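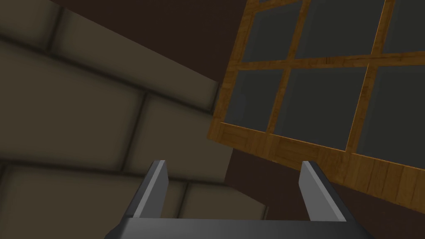
# Nine days, 1,580 entries, one very tired jury

Day six and the coffee has run out again. Colette Pruvost doesn't look up. She has headphones on, one ear only, and is writing something in the margin of a score sheet that she will cross out before lunch.

Pruvost is president of the craft jury at the Briltano Awards this year. Day job: executive creative director at Delorme, where she has been since the agency was two rooms over a shoe repair shop. She has judged before, film mostly. Never as president. "You get the same chair," she says. "You just get blamed more."

The numbers first, as everybody asks. 1,580 entries, up on last year. 40 jurors across five panels. 78 pieces left on the shortlist when I arrived in Haltstead on Tuesday afternoon, late, wrong train.

## How it works, more or less

First round is done at home. Jurors get a login and a batch, score each piece out of 9, and are supposed to take breaks. Most don't. One radio juror told me she did her whole batch in a weekend and couldn't listen to music for days after.

Why 9 and not ten? Old rule. The founders felt that ten made people generous - everyone parks at seven and goes home. With nine there is a true middle, and a five means something. Or so goes the theory. Hervé Hervieu, who chairs the audio panel, thinks it makes no difference whatsoever and has said so in writing, twice.

Second round is in person. Phones in a basket by the door. Work from your own agency comes up, you leave the room, and you don't come back until someone fetches you. Pruvost has been out in the corridor four times this week. There is a bench. She's read the fire notice.

Then the talking starts.

## The Drilport argument

The one piece everybody wanted to talk about, off the record and then on it, was the Drilport campaign. Regional ferry line, small budget, 12 radio spots with almost no copy in them. Just deck noise, a gull, a door, then the name of the port and a departure time.

Half the room loved it. The other half said it was a timetable.

"It is a timetable," says Hervieu. "It's a very good one. I'd get on the boat."

The debate ran past eight on Wednesday night. Someone ordered pizza. A copywriter from a retail shop made the case against, and made it well: where's the idea, who is it for, would we give it a second look if a big name had sent it in? Someone else answered that the big names wouldn't have had the nerve. Voices went up a bit. Pruvost let it run, then called a re-vote, by hand, no speeches.

She won't say how it went until the show. I asked three times. She offered me a slice of cold pizza.

## What got cut

Case films, mainly. Jurors are sick of them. Two minutes of piano, a news anchor saying "went viral," a wall of figures with no source. This year the rules ask for the work itself first, case film second, and entrants who sent it the wrong way round got a polite email and 48 hours to fix it.

Charity work made for awards season took a beating too. The panel now asks for a media invoice. It sounds dull and it cleared out a suprising amount of stuff.

Hervieu wants to go further and drop a third of the categories. "There are prizes in here that got fewer entries than the panel has people," he says. The organizers are listening, he thinks. Entry fees come per category, so maybe they're listening slowly.

## So why do it

It's unpaid. Travel is covered, hotel is fine, the chairs are bad. Pruvost has two pitches running back at Delorme and takes calls from the parking lot at seven in the morning.

She says she does it for the arguments. Back at the agency people agree with her too fast now. In the jury room a designer half her age told her she was flat wrong about a typeface and then proved it, with print-outs. She changed her score from a three to an eight.

"I was cross until dinner," she says. "Then I asked for her number. We have a opening in the studio."

Winners are announced in October, at the old theater in Haltstead. Doors at six, black tie optional, gold last.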